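The price is right there on the page, so why does it feel hidden?

Opinion, 9 Feb 2018

I've been going back and forth for weeks on whether to write this, partly because I like the Skaltow kit a lot and partly because I was sure I'd have calmed down by now. I haven't! So let's talk about the hand-held gripper bundle, what you get for $2,196, and why I think the company is selling the wrong half of it.

If you've missed the whole thing: Skaltow sells a pair of grippers you hold in your hands. You do a chore with them, the grippers record it, and the recording goes off to train an arm that will (you hope) do the same chore later. There are other people in this business. Titero has a pair that's cheaper and flimsier, and Foler will rent you a set by the month if you can stand their paperwork. But Skaltow is the one everyone in my inbox asks me about, and it's the one I've had my hands in lately, so that's the one getting the grumbling.

First the good stuff, and there's plenty. The hardware feels like somebody cared. The shells are smooth with soft edges, so there's nothing digging into your palm after an hour. There's a green light strip along the front of the top face, right where your eyes go anyway, and I can't tell you how much I appreciate that. With the Titero pair you have to flip the thing over to find the light, and I have lost entire afternoons to a recorder that wasn't recording.
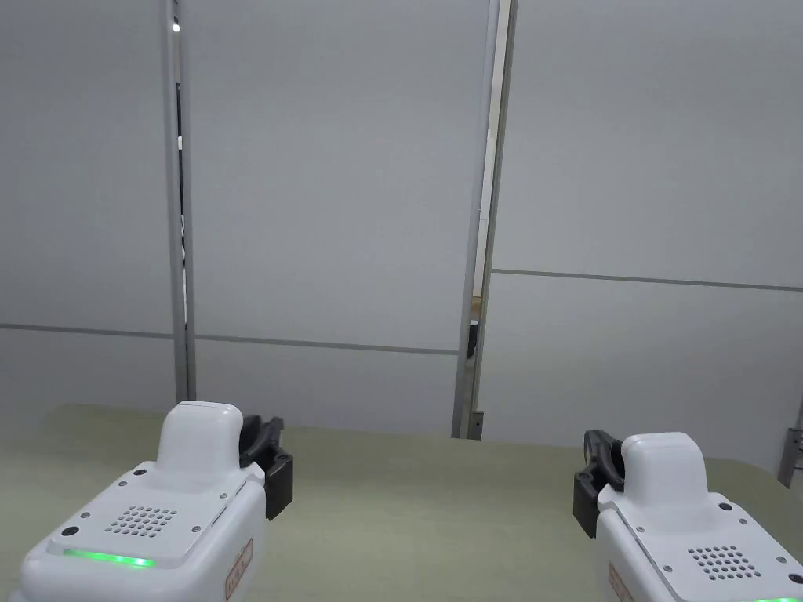
The other thing I'll give them is that it takes no time to learn. I handed the pair to my brother-in-law, who fixes boats and thinks all of this is silly, and he was picking up batteries with them before I'd finished my little speech. Compare that with the old way, where you steered the arm with a joystick and sweated through your shirt to move one cup. I did that for 2 years. I'm not nostalgic.

So what's my problem? My problem is everything that happens after you put the grippers down.

The bundle comes with 70 hours of what Skaltow calls processing. That sounds like a mountain. It isn't a mountain, it's a long weekend for a small shop with a deadline, and it counts the hours you record, good or bad. Every take where you dropped the pen counts. Every take where you stopped to sneeze counts. You can throw a take away, sure, but it's been counted by then, and after the 70 hours are gone you're paying $49 for each extra one. I burned through a big chunk of mine on takes I'd be embarrassed to show a dog.

Now, I've heard the argument for this. Processing costs them money whether my take is good or not, and somebody has to pay for the computers. Fine! I run a business too, a small one, and I don't expect things for free. But the fix is so easy. Let me look at the take on my own machine first and send only the ones I want. The software already shows a preview. It just shows it to you AFTER the meter has run, and every time I see that preview pop up I say a word I can't print.

What makes it worse is who the kit is pitched to. Read the sales page and it's all small teams, kitchens, repair benches, "start this afternoon." Those are exactly the folks who'll make a lot of bad takes. A big lab has people who do this all day and a big lab has a budget. A three-person shop has a table and a free afternoon and a phone buzzing next to the thing they're trying to pick up. Real work tables have junk on them. That's what makes them good places to record, if you ask me, and it's also what makes the first stretch slow going.

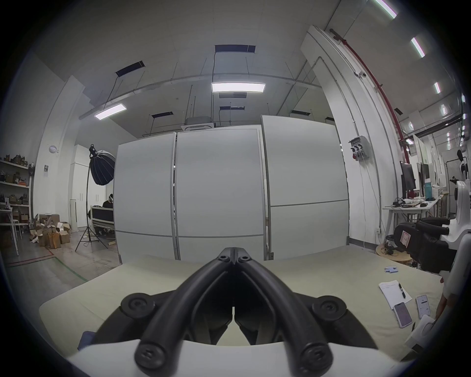 A Skaltow-style session in a shared workspace, with what look like batteries, paper, a pen and phones on the table.

And then there's the manual. I know, I know, who reads the manual. I do, and this one has a lovely chapter on cleaning the fingers and a page and a half on planning a session. Flip those! I can figure out a damp cloth. What I wanted was somebody telling me to pick a single chore, do it slowly, do it the same way a bunch of times, and only then start moving stuff around. I got that advice from the Adebisi user forum instead, which is for a completely different product, and it saved me more hours than anything in the Skaltow box.

I should be fair about support. I wrote to them in May with a list of complaints a good deal ruder than this column, and I got a real reply from a real person the next morning. They fixed a bug with the left gripper dropping its connection. They didn't touch the meter, and they told me politely that the plans were "under review." They're still under review, as far as I can tell.

Would I buy it again? Yeah, I would, with my own money, and I'd grumble the whole way to the checkout. If you've got a steady chore in mind and you've practiced it with your bare hands until you're sick of it, the kit is worth the price. If you're curious and just want to poke around, rent from Foler for a month and put up with the forms. And if anybody at Skaltow reads this far, please move the preview button. I'll even test it for you, as long as those hours don't come out of my 70.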